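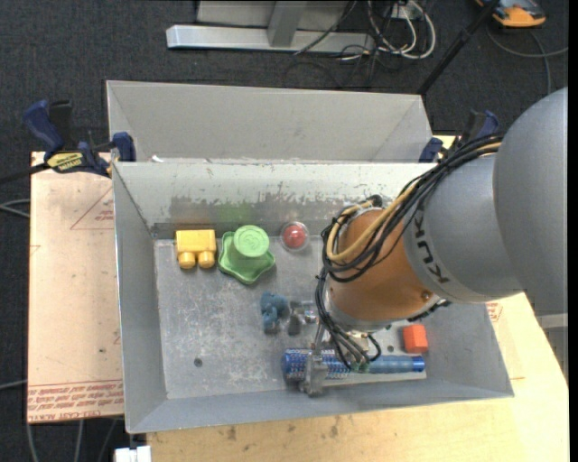 Print this entry | E-mail this entry

Notebook, Aug 30, 2020

In on a Sunday again, which Rodica will tell me off for, but the building is quiet and I wanted a proper go at the question Bradley keeps asking over lunch: can the thing tidy up yet? His kids' toy box is his benchmark. Mine is the kitchen drawer with the brush in it.

So today was bin picking with household odds and ends. Toy block, washing-up sort of brush, little figures, a clear round thing with a red middle that I still haven't got a name for in the object list (Bradley, what did you log it as??). Grey bin, same two clamps holding it up against its neighbour as last month. I retightened both before starting.

50 attempts planned, 41 done before I got hungry. Log starts at run 1863 on the Lazăr machine, in the folder Rodica set up.

What I think so far:

The yellow block is easy. Flat sides, nice studs, comes up nearly every time, and if I'm asked to demo anything to visitors it'll be that one. The red-orange one with the angled faces is a different story! The fingers close, the faces are sloped, and off it squirts into a corner. Then the planner won't go near it, as the walls slope too and it's worried about its elbows.

The brush is the one I care about. Handle is smooth and see-through, and the depth map has great holes in it exactly where I'd like to grip. Coming down over the middle with the brush lying along the front wall is all right if the fingers are turned across it. Grab nearer the bristles and it swings. A toddler would just rake it out with a whole hand and think nothing of it, and I do wonder if we're being too polite with our two fingertips. Rodica's view is that raking is cheating. I disagree, but she has the budget.

Cables: the black bundle hangs low by the gripper again and the loose ends can drape over whatever we're picking. Tie them back. I've written this in here before, I know. The Bukulik clips are too small, get the next size up.

Bin floor is getting very scratched, and the scratches come up as edges in the segmentation. Try a mat? Or leave it, since nobody's real drawer is spotless either. Same goes for the flaky paint on the far wall. I'm inclined to leave it.

For Bradley's benefit: no, it can't do the toy box. It can empty a bin, slowly, if the owner isn't fussy and doesn't mind one piece left in the corner. Putting things away where they belong is a whole other notebook. Ask me in December.

To do
- tie back cables (!!)
- finish the last nine runs
- try a slower close on the red-orange block
- ring Brornden re spare finger pads

Comments

Bradley: It's down as "clear ball, red centre", item 3913. And my youngest can't do the toy box either, so call it a draw.

Rodica Moldovan: Go home on Sundays. Raking is cheating. Clips ordered.

Bradley: Can I vote for raking?

Contact | © Grustesent workshop notebooks | Back to top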